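Spiral stairs in the middle of an open office - keep or replace?

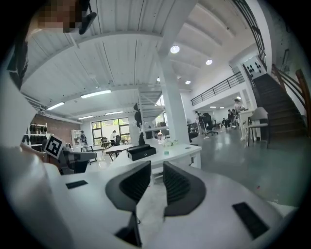 Posted by dokora_fitout in Workplaces & Studios - August - 11 replies, 3 hidden

We took over the second lease at Sullmont and the big room came with a white spiral staircase already in it. It sits to the left of the main column and goes up toward the ceiling, where there is a small upper level we use for storage and the odd phone call. The rest is open floor with white tables, a white corrugated ceiling, and a patch of reddish-brown brick on the back wall.

The landlord will let us swap the spiral for a straight flight if we pay for it. The quote is more than I wanted to see. The straight flight would also take up floor that could hold desks. We will be 20 people by the end of the year.

So: would you keep it? And while I'm asking, any thoughts on the lighting. We have long fluorescent tubes on the left side and round recessed lights in the rest of the ceiling, and the two don't match.

---

brickandbeam wrote:

Keep it. A spiral uses a fraction of the floor and you say the upper level is mostly storage. If people were going up and down all day I would say something else.

What I would change is the storage. Carrying boxes up a spiral is miserable. Put light things up there and keep the heavy stuff on the ground.

---

Willonon_Jo wrote:

I disagree with the above. We had a spiral in our old place and people stopped using the upstairs completely within 2 months. It turned into a place where broken chairs went. If you are paying rent on that level you want people to be able to get to it without thinking about it.

Also check with your local building office before you decide anything. Some places are fine with a spiral for a small area and some are not, and it depends on what the upper level is used for. "Storage and the odd phone call" might be two different answers.

---

dokora_fitout wrote:

Good point on the building office. The landlord says it was signed off but I have not seen the paper. I will ask for it.

The upper level is small. You could get two desks up there if nobody wanted to push a chair back.

---

tallwindow wrote:

The stairs look fine to me. I'd spend the money on the lights. That big window at the back brings in a lot of daylight with the greenery outside, and then you have white tubes near it and round lights everywhere else. Pick one color temperature and change every lamp to it. You don't need new fittings to do that, and it will make the two kinds bother you a lot less.

If you do replace the tubes, do the big one nearest first and live with it for a few weeks.

---

brickandbeam wrote:

Agree on matching the lamps. Leave the tubes where they are, they light the tables.

Willonon_Jo, your chairs would have ended up somewhere else if you'd had straight stairs. That's a chair problem.

---

Willonon_Jo wrote:

Maybe. We moved to a place with a straight flight and the upstairs is full of people now. Same staff, same chairs.

---

stairs_by_stank wrote:

I fit stairs for a living (Stankevičius Joinery, we don't do spirals so I have nothing to sell you here). A few things to look at before you spend anything.

Walk up it with a full mug. If you have to hold the rail with one hand and look at your feet the whole way, people will avoid it.

Shake the handrail at the top and at the bottom. Movement at the bottom is usually a fixing and is cheap to sort out. Movement at the top needs someone to come and look.

Clear whatever is hanging at the side of it. I can see a few black things there and a small black stand underneath. People always hang stuff on stairs, and then a strap ends up where somebody puts a hand or a foot.

---

dokora_fitout wrote:

Did the mug test. Fine going up, slow coming down. The rail is solid at both ends.

I'll move the things off the side. We have the shelf against the brick and the white shelving unit next to it, and there should be room there if I tidy up.

---

tallwindow wrote:

Please don't fill up the brick. It's the only warm color in the room.

---

dokora_fitout wrote:

The shelf is staying, it's the handiest spot we have. I could go for something lower when it gets replaced.

Leaning toward keeping the spiral for this lease and putting the money into lamps and desks. I'll post again when I have the paper from the landlord.

---

Willonon_Jo wrote:

Get the paper before you order the desks.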